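## Sock sorting at the Riven Street laundry room

The sock table is back for September. Residents of both buildings are welcome to use it, and so is anyone who drops washing at the Stestedmont counter. It stands against the back wall, past the folding bench, with the clip rail behind it.

For those who missed the last newsletter, single socks had been piling up in the tub under the sink since autumn. When we tipped it out there were over 200 of them. Most were ankle socks in plain colours, and a fair number had a partner further down in the same tub. It took two evenings to go through the lot. We matched what we could, washed everything again on warm and put the pairs out for collection. The worn-through ones went to the rag bag.

The tub has now been taken away. Loose socks go on the rail or on the table, and the way it works is as follows.

**Finding a stray.** If you find a sock in a drum, behind a dryer or on the floor, hang it from a clip by the cuff. One sock to a clip, please. Two in the same clip stay damp where they touch, and the one at the back doesn't get seen.

**Looking for yours.** Check the rail first, then the table. Lay your odd sock flat beside the one you think it belongs to and compare the cuff, the heel and the length of the foot. Colour alone isn't much to go on. We have had four different greys through here, and navy and black are hard to tell apart under the tubes — take them over to the window if you're unsure.

**Making a pair.** Once two socks match, leave them side by side on the table with the toes pointing the same way. Don't ball them up. Balled pairs stretch at the cuff, and people have been walking straight past their own socks without recognizing them.

**Clearing out.** Pairs stay on the table for 20 days and singles stay on the rail for the same. After that the pairs go in the donation box by the door and the singles are cut up for cleaning cloths.

Red socks, and anything else bright, should have a wash on their own before they go near the pale ones. A load of tea towels came out pink in the winter and we would like to avoid another.

The rail itself is new. The old one was a length of cord with wooden pegs, and the pegs left a dent in thicker knits. We now have metal clips, ordered through Prurkau Hardware at the bottom of the hill, who gave us a good price on a box of 100. Only part of the box is up so far. The rest is in the drawer marked "rail", so if a clip goes missing or loses its spring, swap it for another and put the dud in the scrap tin.

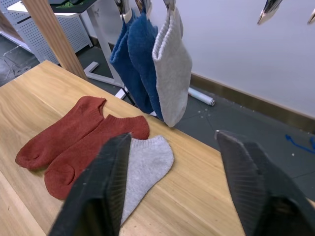
*Two brick-red ankle socks and a light grey one on the table, with navy, royal blue and grey on the clips behind.*

A grey on the table with a grey on the rail is the sort of thing worth a second look, so if you're missing light grey ankle socks, come down and compare cuffs.

A few other laundry notes while we have the space. Dryer 5 is working again after a new belt, but it runs hotter than the others, so use the low setting for anything stretchy. Şimşekoğlu Dry Cleaning has moved its pickup to the side entrance, and bags need to be on the hook before 8 a.m. with the ticket facing out. Mesh bags for small items can be borrowed from the shelf above the sink — socks washed in one generally come out in twos. Zip the bag right up and return it empty.

The table should be left clear of detergent bottles. There is a tray for those beside the machines, and rings of blue liquid are a nuisance to get off the wood.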